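Tea corner opens at Munura desk hall, more seats to follow

Sarnau - The helpdesk crew at Munura finally has somewhere to make tea. The new corner opened Saturday on the ground floor of the old Prondside building, up against the curved brick wall, and by mid-morning there was already a line for the kettle.

Nothing fancy. White tables, one electric kettle, a box of tea bags on order. Total spend so far $460, out of a $700 budget signed off in May. The rest goes on mugs and a shelf, says office manager Zuleica Vieira, who has been asking for this since the move.

"People were walking 2 floors up for hot water," Vieira said. "On a ten minute break. You get up there, somebody's ahead of you, break's over." 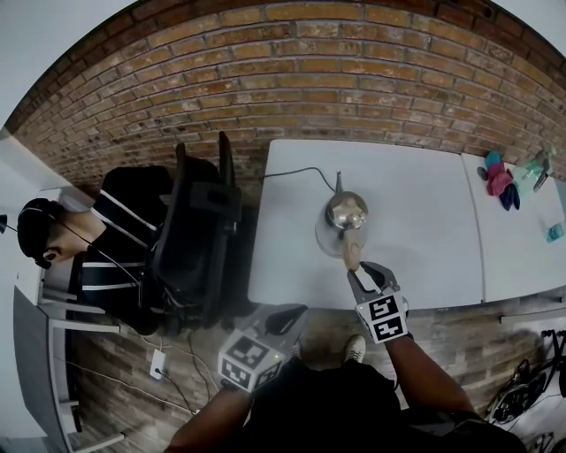 The hall seats 50 on a full shift, most of them on phones all day. Noise was the main worry. Team lead Harsh Tomar wanted the tables moved to the far end by the stairs, away from the headsets, but the outlets there are on the same circuit as the printers and that one trips. So the brick wall it is, for now anyway. Tomar says his team will try it for a month and then see.

House rules went up by email Friday night. Fill the kettle if you empty it. No food smells, no calls taken standing at the tables, wipe up after yourself. Cord stays clear of the aisle. Edit Deák from the evening shift has asked for decaf and a second kettle, both are "being looked at," according to Vieira.

The bricks stay bare. Landlord Cordeiro turned down a request to paint them white to match the rest of the wall, and staff seem fine with that. "Its the only nice thing in the room," said Érica Bastos, who works the billing line.

Mugs are due in next week. Untill then bring your own.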